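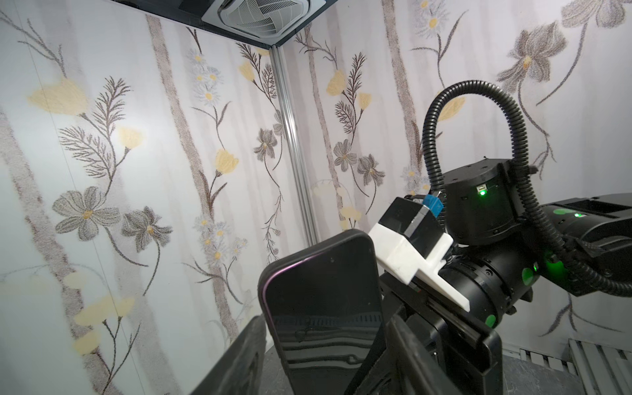
Womville is about to lose its town council meetings, and most of Womville will find out by noticing that the parking lot behind the library is empty on Monday nights.

The plan, passed 4 to 3 on 17th July, is to merge our council with Urndale's. The new body would sit in Urndale, in the building with the good chairs. Womville would keep its name, its water tower and an "engagement desk," open on alternate Thursdays. I have read the engagement desk section twice and I still can't tell you whether the desk comes with a person.

I should admit that I voted for three of the four members who passed this. I also covered council meetings for the old Womville paper until there was no old Womville paper, so I have sat through more discussions of culvert diameter than a healthy adult should. I'm not sentimental about the institution. I once watched it spend 75 minutes deciding whether a bench faced the wrong way. The bench lost.

Still, the man who complained about the bench got to stand up and say so, to the faces of the people who had put it there, and then drive home in under five minutes. Urndale is 60 minutes away if you get stuck behind a hay truck, and you will get stuck behind a hay truck. Try making that trip after work to speak for the allotted three minutes on the subject of your own street.

The supporters of the merger say the distance doesn't matter anymore. Residents can take part from home through Testa, the online comment system Urndale bought last year. You sign in, pick a topic from a menu, and type. Your comment is then "incorporated into the record," a phrase I'd like to see somebody diagram. I tried it last week. The menu offered me Roads, Parks, Trash and Other. I chose Other, wrote four polite paragraphs about the merger, and received a message thanking me for my interest in Trash.

Saulius Vasiliauskas, who cast one of the three votes against, asked at the July meeting how much money the merger would save. It was a fair thing to ask, considering that saving money was the reason given on page one, page two and the cover. The answer was that savings would be "identified during integration." I have identified things during integration myself, mostly when two households' worth of kitchen stuff had to fit in one kitchen. What I identified was that we now had to buy a bigger kitchen.

I'll be fair to the other side, whose case isn't silly. Womville has trouble filling seats. Two of our seven members ran unopposed last time and a third ran against a man who had moved away. The clerk does the work of three people and has the filing cabinets to prove it. Urndale has a legal department, while we have a lawyer who comes when called, at a rate that discourages calling. If somebody had come to us and said, let's share a clerk's office and a lawyer and a snowplow, I'd have carried the petition door to door.

But sharing a snowplow is one thing and handing over the vote is another. On the combined council Womville gets two seats out of eleven. When the Emow Road bridge needs fixing, and it has needed fixing since before my knees did, our two members will explain this to nine people who have never had a reason to cross it. I expect they will be listened to kindly. Then the money will go to downtown Urndale, where there are planters.

There is a way to slow this down. Under the town charter, 800 signatures from registered voters will force the question onto a ballot, and the deadline is the first Friday in December. That's a lot of doorbells for a town this size, and some of those doors have dogs behind them. The forms are at the library desk, next to the tax booklets, and you have to sign in ink.

Sign even if you like the merger. If it's as good as the council says, it can survive being voted on by the people it's being done to. And if it passes, I'll drive to Urndale for the first meeting and sit in one of the good chairs. I plan to bring up the bench.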